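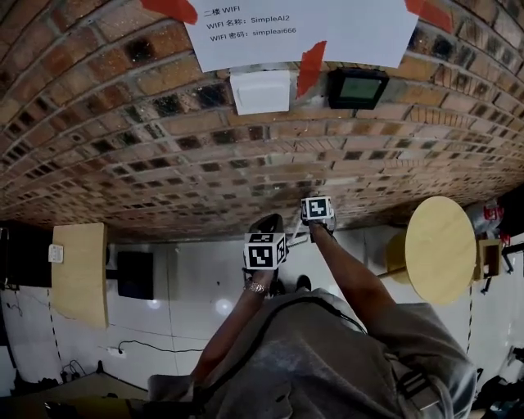

The brick wall, with the WiFi sign taped up over the switch.

Cillard Brick Notes: a word list and notes collection on brickwork
README, last revised 2025-12-19

Welcome, and thank you for opening this file before diving into the spreadsheet (I never do that myself, so I admire you for it). Cillard is a small collection of plain-language notes about brick walls: what the parts are called, how the patterns run, what the colors and stains might be telling you, and how to write it all down so that a stranger can follow you later. I started it as a glossary for my own use when I was helping my aunt make sense of a stack of old building surveys, and it grew, as these things do, once Lilian Simiyu began sending me corrections.

What you get

notes.csv is the main table, with one row per note.
terms.csv is the glossary, with the everyday word first and the trade word after it.
bonds.txt covers bond patterns, with little drawings made out of keyboard characters. They look terrible in any font that isn't fixed-width, so please change your font before you write to me!
sources.txt says where each note came from, whether that was a conversation, a letter or somebody's notebook.

Columns in notes.csv

note_id: a short code. The codes skip in places where Lilian and I merged two notes that were saying the same thing.
topic: one of 9 values, all lowercase. "mortar" and "pointing" are kept apart on purpose, and I know that annoys people.
text: the note itself, usually a sentence or two.
region: where the writer learned the term. Often blank.
confidence: low, fair or good. This is my own judgment, and Imani Obura disagrees with me on a fair number of them.
checked_by: initials, or blank if only one of us has read it.

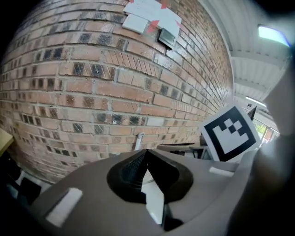
Staggered joints in a running bond, with light gray mortar.

A word about bonds, as that's what most people write in to ask. Running bond is the one where each brick sits over the joint between two bricks below it, and you see mostly the long sides, which are called stretchers. If you see a good many short ends (headers) mixed in, you are probably looking at something else, and bonds.txt will help you sort out English from Flemish. Do remember that a brick wall indoors may be a thin facing and not a wall in the structural sense at all, so the pattern on the surface can't be trusted to tell you how the building stands up. We had three notes in the Nistow release that mixed this up, and all of them have been rewritten.

Color is harder. Almost every contributor has a different idea of what counts as salmon, 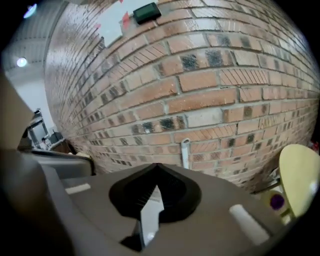

and the old trade use of the word, for a soft, underfired brick, doesn't help, because people now use it for anything pinkish. In terms.csv we give both meanings and mark the older one "trade". Please don't record a brick as underfired on color alone. If all you have is the shade, write the shade and leave it there. The same goes for dark patches: "dark patch" is a perfectly good entry, and far more use to the next reader than a guess at smoke, paint or kiln marks.

Known gaps

Lime mortar is thin, with 8 notes in all. Glazed brick has hardly been touched. The Assefa notebook is only partly typed up, and I can't read some of the handwriting, so if you're good with that sort of thing I would dearly love a hand.

Sending changes

Edit the row, put your initials in checked_by, and tell us in a line or two how you know. Please send no more than 20 rows in one go. Glossary questions go to Imani, and anything to do with sources goes to Lilian.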